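資料室 > 安全と点検 > 倉庫・作業場 > 月例点検表(コメント付き)

作業場と保管室の月例点検表 コメント付き

最終更新日:2021年5月12日

作成:Baiba Kalniņš(Likis共同作業場 安全担当)
確認:Thaís Araújo

この点検表は、Likisの建物の一階にある共同作業場と、その奥の保管室のために作りました。前の点検表は項目だけでしたので、新しく入った人には、どこまで見れば「良い」と書けるのかがわかりにくいという意見をもらいました。それで、今回は各項目の下に私のコメントをつけています。日本語は私の母語ではありませんので、読みにくい文があれば直して知らせてください。

記入のしかた:良い=○、注意=△、使用を止める=×。△と×のときは、場所と気がついたことを必ず右の欄に書いてください。空欄は「見ていない」という意味になります。

1.出入口と通路

1-1 非常口の前に物が置かれていない。 ○
コメント:扉は最後まで開けて確認します。少し開くだけでは○にしないでください。

1-2 通路の幅が床の線より狭くなっていない。 △
コメント:保管室に入って左側の通路で、台車の取っ手が線の中に出ていました。台車は向きを変えて戻しましたが、次の日に見たらまた同じ向きでした。置き場所の床に矢印をはることを提案します。

1-3 非常口の表示灯がついている。 ○
コメント:裏口の表示灯は、昼間は明るさがわかりにくいです。天井の電灯を消してから見てください。

1-4 床にめくれ、穴、すべりやすい場所がない。 △
コメント:流し台の前のマットの角がめくれています。テープで止めてありますが、テープの端もはがれてきました。新しいマットを頼みました。届くまではマットを外しておきます。

2.棚と荷物

2-1 棚の柱と壁の固定金具にゆるみがない。 ○
コメント:手で軽くゆらして、音も聞きます。Brotumの棚は金具のねじが奥にありますので、懐中電灯が必要です。

2-2 棚の荷重表示が読める。 △
コメント:三段目の表示が日に焼けて、数字が読めません。この棚は一段50 kgまでです。同じ内容の表示を印刷して、はりかえてください。

2-3 重い物が下の段にある。 ×
コメント:塗料の缶が入った箱が一番上の段にありました。私とThaísさんで下におろしました。おろした後は○ですが、点検のときの状態を書く決まりですので、×のままにしています。

2-4 段ボール箱につぶれ、ぬれ、破れがない。 △
コメント:箱の傷は、小さいへこみと、形が変わるつぶれを分けて考えてください。面の小さいへこみだけでしたら、そのまま保管できます。角や底がつぶれた箱は上からの重さを支えられませんので、積むときの下の箱に使ってはいけません。中身を確認して、新しい箱に移します。

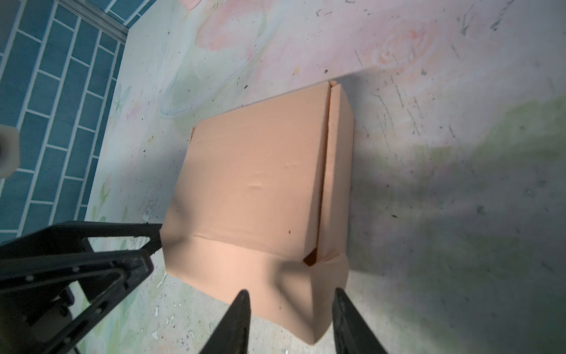
ふたの合わせ目も見てください。合わせ目が開いていると、ほこりが入りますし、持ち上げたときにふたが動いて手がすべることがあります。テープは合わせ目の上に一本はって、両端を側面まで折ります。古いテープの上に新しいテープをはると、一緒にはがれやすいので、先に古い方を取ってください。

2-5 箱の積み方が安定している。 ○
コメント:同じ大きさの箱は角をそろえて積みます。大きさが違う箱は、大きい方を下にします。目の高さより上には積まないでください。背の高さは人によって違うという質問がありましたが、柱の青い印を基準にします。

2-6 箱の外に中身と日付が書いてある。 △
コメント:「いろいろ」と書いた箱がまだあります。持ち主がわからない箱は、6月の整理の日に開けて確認します。

3.電気

3-1 コードに傷、折れ、熱の跡がない。 ○
コメント:見るだけでなく、電源を切って、プラグを抜いてから指で触って確認します。机の脚の下を通っているコードは、傷がなくても△です。

3-2 延長コードから別の延長コードにつないでいない。 ×
コメント:作業台の後ろで2本つながっていました。理由を聞きましたら、はんだごてのコードが届かないということでした。気持ちはわかりますが、これは許可できません。作業台を壁に近づけることで解決しました。

3-3 分電盤の前に物がない。 ○

3-4 Vandexの集じん機のスイッチと非常停止ボタンが動く。 ○
コメント:非常停止は、集じん機を動かしている状態で試します。止まった後、ボタンを戻しただけでまた動き出したら×です。フィルターの交換は使用時間3,000時間ごとと記録簿に決めてあります。記録簿の数字も一緒に見てください。

4.火災と薬品

4-1 消火器が決まった場所にあり、圧力の針が緑の範囲にある。 ○
コメント:裏側の底のさびも見てください。床に直接置くとさびやすいので、台にのせます。

4-2 布とウエスが、ふたのある金属の容器に入っている。 △
コメント:油のついた布が一枚、流し台の横に干してありました。油のついた布は自然に熱を持つことがあります。作業が終わったら、すぐに容器に入れてください。

4-3 薬品の容器に名前がある。 ○
コメント:Negashの洗浄液を小さい瓶に分けたときは、分けた人が自分で名前と日付を書きます。飲み物の瓶は、洗った物でも使えません。

4-4 換気扇が動く。 ○
コメント:薄い紙を近づけて、吸いつくことを確認しました。音が前より少し大きいと思いますので、来月もう一度聞きます。

5.救急と連絡

5-1 救急箱の中身が一覧と同じで、期限が切れていない。 △
コメント:小さいばんそうこうがもうありません。使った人は一覧に印をつけてください。だれが使ったかを調べるためではなく、足す物を知るためです。

5-2 緊急連絡先の紙が新しい。 ×
コメント:前の担当者の電話番号が残っていました。新しい紙を入口と電話の横にはりました。内線は33です。

6.点検後のまとめ(Thaís Araújo)

×がついた項目は、すべてその日のうちに直してあることを確認しました。△の項目では、マットと荷重表示を先に進めます。台車の矢印については、床の色と同じテープでは見えないので、黄色のテープを買うことにします。Baibaさんのコメントの中で、2-4の基準は口で説明しても人によって判断が分かれていました。今後は、迷ったら△と書いて私たちのどちらかを呼んでください。

次回の点検には、保管室をよく使う人も一人、一緒に回ってもらいます。希望する人は掲示板の紙に名前を書いてください。

関連する項目
・台車と脚立の使い方
・保管室の利用申し込み
・延長コードの貸し出し記録
・油のついた布の捨て方
・6月の整理の日のお知らせ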